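青训学校区域赞助合同里的“品类排他”应该怎么界定？

分类：体育商务 / 赞助与授权
提问时间：2024年1月14日
浏览 2720　回答 3

问题

我们是一家地方足球青训机构，在Sanville有两个训练点，注册学员800人，收费项目包括周末班、假期营和一支参加地区U14联赛的队伍。目前在谈一份三年期的区域赞助，对方是Tukero，做运动营养饮料和能量棒。赞助形式为现金加实物，现金部分分三期支付，每个赛季开始前付一期。

对方法务发来的合同草案里有这样一条：“在合作期限及区域内，甲方不得与任何食品、饮料及相关健康品类的企业建立商业合作关系，亦不得在甲方控制的场地内展示、销售或提供上述品类企业的产品。”

我方的情况如下：

1. 训练点有一个简餐窗口，由外部餐饮公司Blöndal承包，主要卖三明治、沙拉和瓶装水，承包合同还剩一年多。
2. Bostden训练点的场地是租的，业主在看台一侧有自己的饮料自动售货机和广告牌，我们无权处置。
3. 联赛主办方有官方饮用水供应商，比赛日替补席上必须放他们的水。

按字面理解，签字当天我们就违约了。想请教：排他条款一般怎么写才算合理？“相关健康品类”这种表述能不能接受？另外草案规定违约要退还全部已付赞助款，这个有没有谈的余地？

补充：区域定义写的是“Sanville及周边地区”，没有附图，也没有行政区划名单。

回答一（已采纳）

这几个问题要分开处理，混在一条里谈，最后一定谈不清楚。

先说品类。排他条款的基本做法是正向列举，用附件列明受保护的产品类别，附件之外的一律不受限制。以你们的情况，附件写“运动功能饮料、电解质饮料、蛋白及能量类棒状零食”就够了。“食品、饮料及相关健康品类”范围过宽，理论上连理疗诊所和牙科都能装进去，“相关”两个字建议直接删除。对方如果坚持保留兜底，可以改成“经双方书面确认后增补的其他品类”，增补只对将来生效，不影响已经存在的合作。

再说行为。草案把三件事并列在一起：建立商业合作、展示、销售或提供。三者的强度不同。赞助商真正关心的通常是竞品有没有以赞助商身份出现，也就是称号、标识、联合宣传。销售权（供应权）是另外一项权利，在赞助市场上一般单独定价。如果对方想要场地内的销售独占，应当在报价里体现出来，不应放在排他条款里顺带取得。

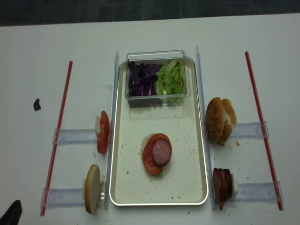
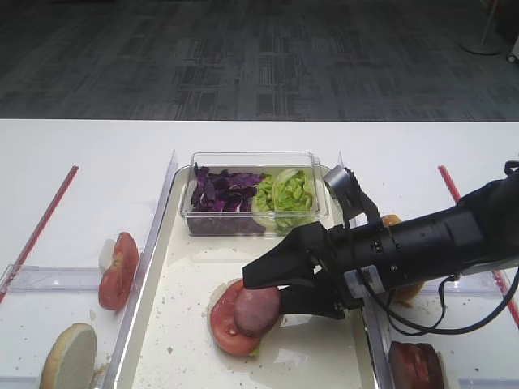
第三是既有权利的保留。与Blöndal的承包合同必须写进披露清单，注明合同名称、签署日期、到期日和经营范围，并约定该合同的正常履行不构成违约。至于到期后是否续签、续签时是否要避开附件品类，可以作为让步给对方，这一点对他们有实际价值，对你们成本也不高。简餐窗口如果只卖三明治、沙拉和普通瓶装水，与上述附件基本不冲突，但仍然要披露，不要依赖“不冲突”的判断。

第四是第三方控制的场地和赛事。参考写法：

“甲方依据场地租赁关系或赛事规程无权控制的广告、设备及产品摆放，不视为甲方违反本条。甲方应在知悉后十个工作日内书面告知乙方，并在合理范围内予以协调。”

“甲方控制的场地”也要定义，以你方在租赁合同下取得独占使用权的区域和时段为准。Bostden的看台如果不在租赁范围内，就应当明确排除。

第五是违约后果。退还全部已付款不合理，已经履行的赛季，对方已经获得了权益回报。常见结构是：先书面通知，给35日整改期；逾期未改正的，按剩余期限比例退还当期款项；只有存在根本违约（例如与直接竞品签署冠名）时，对方才有权解除合同。还可以约定责任上限，以当年度现金赞助额为限，实物不计入。

区域定义要改，按行政区划列名单，或者直接列训练点地址。“周边地区”没有可执行的边界，将来你们在邻市开新点，双方必然各说各话。

最后提醒一点，学员多为未成年人，功能饮料的推广在有些地方另有限制，含咖啡因的产品尤其要看。合同里应加一条，乙方提供的宣传物料和实物须符合当地关于未成年人营销的规定，甲方有权拒收。

以上是通行做法，适用哪里的法律、违约金能否调整，要请当地律师看过再定。

回答二

楼上写得比较全，补充两点操作层面的。

一是付款节奏。三期都在赛季前支付，对你们有利，不要为了换排他条款的让步改成赛季后付。我们俱乐部改过一次，后来每期都要提交曝光报告才能收款，报告格式对方每年换一版，光整理照片和出场数据就要占一个人两周。

二是实物部分要写明单价依据和保质期下限。我们收到过1000箱临期饮料，对方按零售价折算进赞助总额，仓储费还是我们自己出的。建议写“按出厂价计值，交付时剩余保质期不少于三分之二，分批交付”。

另外优先续约权如果有的话，看清楚是优先谈判权还是同等条件匹配权。后者会影响你们下一轮招商，其他品牌知道有匹配权，一般不愿意认真出价。

回答三

排他都是可以谈的，对方法务用的多半是给职业队准备的模板，直接改就行。我们去年11月签的那份，品类那一条来回改了四稿。

自动售货机那个问题，最好让业主出一份书面说明，证明机器和广告位归业主经营。

提问者追问

谢谢。披露清单里需不需要附Blöndal合同的全文？那份合同有保密条款。

回答一的作者回复

不需要附全文，列关键信息即可：相对方、经营品类、起止日期、是否有自动续期。先查保密条款是否允许向潜在合作方披露合同的存在，如果不允许，要先取得Blöndal的书面同意。金额和分成比例不要写，对方没有理由要求。自动续期这一项容易漏，如果有，记下异议通知的截止日期，否则合同顺延一期，你们给Tukero的续签承诺就落空了。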